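Sorting by Hesitation

A method developed at Kovbridge treats a robot's pauses as data, and the early results favor cheap cameras over expensive ones

Most published work on bin picking reports one number: the share of attempts that end with a part in the correct container. The automation group at Kovbridge has spent the past year arguing that this number hides too much. A grasp that succeeds after three corrections and a grasp that succeeds on the first approach are scored the same way, although a factory would pay very different prices for them.

The group's method, which it calls Brolton scoring, records the path of the gripper between the moment a target is chosen and the moment the fingers close. Every reversal of direction adds to a penalty, and so does every stop longer than a set limit. The final figure is a cost per part. A policy with a high success rate can still score badly if it wanders on the way down.

The trials use small electrical control parts, of the kind found on the front panel of a machine. They were picked for their awkward shapes. A mushroom-head button is wide at one end and narrow at the other, and its stable resting position on a soft surface is on its side. Contact blocks are small and square and tend to end up against something larger.

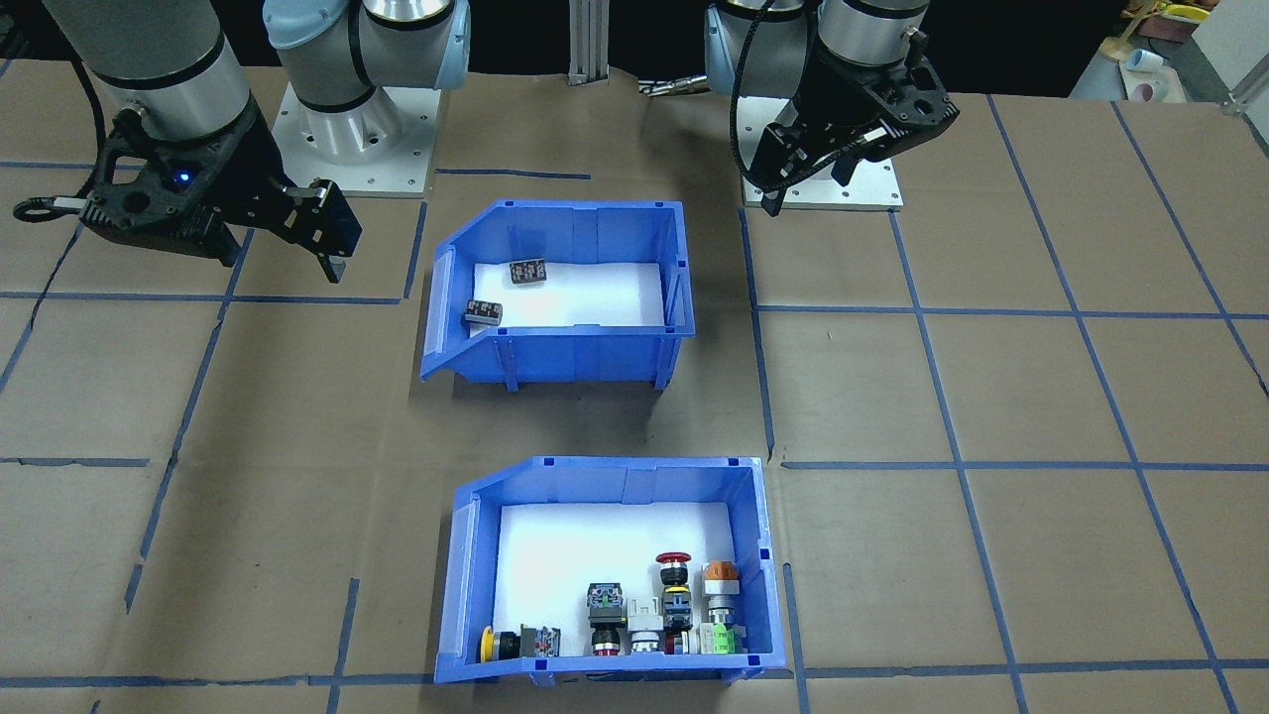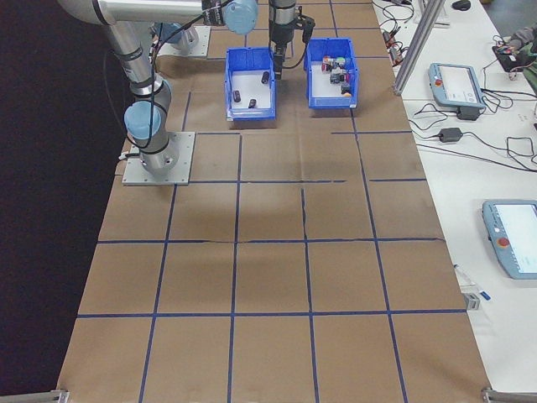
The scoring depends on knowing where a part was before the arm moved, and the group chose a low-cost way to get that information. Positions are logged in table cells, then refined inside the cell by the camera. The cells are marked by hand in blue tape on brown paper, and the lines are not straight. Kovbridge measured the error this introduces and found that it did not change the ranking of any two policies, so the tape was kept. Each line is registered once at the start of a session and stored as a curve.

The main comparison involved 4 policies, each run for 800 attempts. Two were trained on human demonstrations alone. The third added simulated grasps, and the fourth used a planner written by Du Plessis, a supplier of motion software, with no learning at all. By success rate the four were close together, and the order changed from one session to the next. By cost per part they separated clearly. The planner was the most economical on isolated parts and the least economical on clusters, where it stopped to recompute whenever a neighboring part shifted.

Both demonstration policies showed the opposite pattern. They handled clusters with few stops but hesitated over single parts lying near a bin wall. The group traced this to the training set, in which operators had usually cleared the middle of a bin first and left the wall parts for the end of a shift, when their own movements were slower. The policies had copied the slow movements along with the grasps.

A second round of trials tested the camera. The researchers ran the best demonstration policy with a depth sensor and again with a plain color camera, making 5 passes with each. The depth sensor reduced the number of failed grasps slightly and raised the cost per part. Its readings near the bin walls were noisy, and the policy responded to the noise by stopping. With the color camera it committed earlier.

There are limits to the result. All of the bins were lined with a light-colored material, which makes dark parts easy to find. Unlined bins have not been tested, and neither have bins filled deeper than a single layer of parts. The stop limit was also chosen by hand. Moving it up or down changes the size of the gaps between policies, although the order held over the range that was tried.

Kultard, which builds control panels and supplied the parts, is now applying the same scoring to logs from its own assembly cells. Those logs were recorded at a lower rate than the Kovbridge data, and short reversals may be missing from them. The first comparison between the two sets is due in September.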